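What Is Inflation?

Inflation is when prices go up across a whole town or country over time. One price going up is not inflation. If only the price of apples rises, there may have been a bad apple harvest. If apples, shoes, haircuts and bus rides all cost more, that is inflation.

How do people measure it? They make a list of things that families buy and call it a basket. In Tornley, the basket has 143 items in it, from bread to bicycle tires. Each month, workers check what every item costs and add up the prices.

Say the whole basket cost $900 last November and costs $927 this November. It went up by $27. That is three dollars more for every hundred, so inflation is 3 percent.

Why do prices rise? Sometimes people want to buy more than the shops have. Sometimes it costs more to make things. When metal and electricity get more expensive, a factory may raise its prices to pay for them.

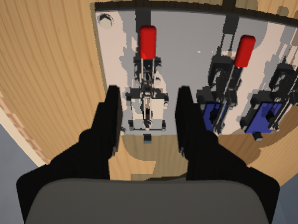
Pay matters too. If your mom's pay goes up 3 percent and prices go up 3 percent, she can buy the same amount as before. If her pay stays the same, she can buy less.

Savings can shrink in the same way. A $10 bill in a drawer is still $10 next year, but it may not buy as much. Banks pay extra money, called interest, on savings, and that can help savers keep up.

When prices fall across the whole country, it is called deflation.

Written by Marjorie Kershaw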